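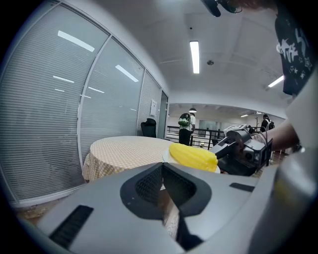
Most kitchen tips are repeated by people who have never checked them, and I include my own mother in that. I have kept a notebook of the ones I was told, with a tick or a cross beside each, and the crosses are well ahead. Sweetcorn has a whole page to itself. An ear as yellow as the one on the plate, set down near the edge of a checked tablecloth, will get a table of grown adults arguing over salt in the water, sugar in the water, milk in the water, and whether the pan ought to have been boiling before anyone went out to pick it. I have tried most of it. What follows is what I still do, what I gave up, and a few things I remain unsure about.

Corn first, then

Salt in the water does not make the kernels tough, or not so that I could tell, and I ate both lots with my eyes shut while my sister handed them over. It doesn't do much for the flavour either. Salt the butter. Sugar in the water is a waste of sugar. Milk makes a pan that needs scrubbing.

Freshness does matter, and I'll give the old people that one. Corn loses its sweetness from the time it is picked, faster if it sits somewhere warm. If you can't cook it the same day, leave the husk on and put it in the fridge. Cobs sold stripped and wrapped have been off the plant for who knows how long, so press a kernel with your thumbnail before you hand over money. Milky juice is good. Clear and watery is early, and a thick paste is late.

For taking off the silk I have been told to use a damp cloth, a dry cloth, a toothbrush, a special brush and the microwave. The microwave works: husk on, a few minutes, cut off the stalk end and squeeze the cob out from the top. Mind your hands, the steam is fierce. A damp cloth works nearly as well and costs less in burnt fingers. The special brush is in the drawer with the avocado slicer.

For cutting off kernels, you'll see people stand the cob in the middle of a ring cake tin. Fine if you own one. I snap the cob in half and lay it flat on the board, then cut along it and turn it. The kernels don't travel far if you aren't trying to be quick.

Onions and tears

I have tried a candle, a spoon in the mouth, a slice of bread in the mouth, breathing through the nose, breathing through the mouth, and cutting under a running tap, which is a good way to lose hold of a knife. A sharp blade helps more than any of them. So does ten minutes of chilling in the freezer. Goggles work perfectly and I refuse to wear them.

Iraís Contreras wrote to me from Salinas after I last complained about this, to say that I was leaving the root end until last only because I had read it somewhere. She was right, I had. I tried it the other way for a fortnight and I think leaving the root on does hold the onion together for chopping. As for the tears, I couldn't swear to any difference.

Vinegar and bicarbonate

This is the one that gets me angry letters. Put vinegar and bicarbonate of soda together and you get a lot of fizz and then something close to salty water. The fizz looks busy. It may shift a bit of loose muck in a plughole, and so would a kettle of hot water and a squirt of washing-up liquid, which is what I use on a greasy sink. (Hot from the tap if your pipes are plastic, please, and leave the kettle alone.)

Used apart, both are good. Bicarbonate made into a paste will take tea stains out of a mug with very little rubbing. Vinegar takes limescale off a tap if you wrap a soaked rag round it and go and do something else for an hour. Don't leave it overnight on a plated tap. I did, and the finish went cloudy. Keep it off marble and other limestone altogether, and never let it anywhere near bleach. I make no jokes about that one.

For kettles, 200 ml of white vinegar topped up with water to cover the scale, boiled once, left to stand and rinsed well. Citric acid does the same and smells better. I have moved over to it, grudgingly, as the packet costs more.

Tablecloths

Wax on a cloth: everybody says brown paper and a warm iron. That does lift it, but on a coloured candle it can also drive the dye further in. Scrape off what you can once it has hardened, then try the iron on a corner nobody looks at. For red wine, white wine is poured on by people who want to see more wine poured. Blot, cold water, blot again, then into the wash. Salt soaks up a puddle and that is the best I can say for it.

Butter, which is what you'll really be dealing with in corn season, wants washing-up liquid rubbed in neat before the cloth gets wet. Leave it a quarter of an hour and wash as warm as the label allows. Check before it goes in the dryer. A grease mark that has been through the dryer is a good deal harder to move, and I own two checked cloths that prove it. Checks hide a lot, to be fair to them, and I wouldn't go back to plain.

Knives and boards

A honing steel does not sharpen a blunt knife. It straightens the edge of one that is still fairly sharp, and after that you need a stone or somebody who has one. I was sold a pull-through sharpener at the Bukenus market by a man slicing tomatoes so thin you could read through them. It put an edge on my knife in a minute and it was gone again inside a week. The pull-through now does the garden knife, where I'm less fussy.

Oil on a wooden board, yes, but the food-safe mineral sort. I used sunflower once and the board went tacky and smelt like an old chip pan. Lemon and salt will freshen a board that smells of garlic. Does it disinfect the thing? I wouldn't bet anyone's stomach on it. Hot soapy water, a rinse, and stand it on edge to dry so that air gets to both sides.

A damp tea towel under the board stops it sliding. That tip I have never heard a word against, and I looked.

Bananas, potatoes, bread

Wrapping the stalks of bananas in cling film: I did this with half a bunch and left the other half bare, and they went spotty within a day of each other. Keeping them away from the other fruit seemed to do more. Potatoes with an apple in the sack, to stop them sprouting, I have tried twice with opposite results, so somebody else can have a go. Dark, cool and out of the plastic bag is what I trust.

Bread in the fridge goes stale faster, and this one people refuse to believe. Keep what you'll eat in a couple of days in the bin or a paper bag, slice the rest and freeze it. A stale loaf can be brought back by running it briefly under the tap and giving it 7 minutes in a hot oven. It sounds daft, I know, and I put off trying it for years. You do have to eat it that day.

Jar lids

Rubber bands, hot water, tapping the rim with a knife handle, a smack on the bottom. The rubber band gives you grip and that's all. What opens a jar is letting the air in, so slide the tip of a teaspoon under the lid and lever gently until you hear it pop. Go carefully if you plan to use the lid again for jam.

Still on trial

A reader in Tevulwood swears by foil balls in the tumble dryer for static. I've run a few loads and can only report that they are noisy. Another, from Londotville, puts rice in the salt cellar, and so did my grandmother, and my salt still clumps in a wet June. I've gone over to a dish with a lid and my fingers.

I am also partway through testing whether a crumpled paper towel keeps salad leaves going longer in the box. So far, yes, as long as you change the towel when it gets soggy. If you've a tip you think will survive me, send it in, and please say whether you've tried it yourself.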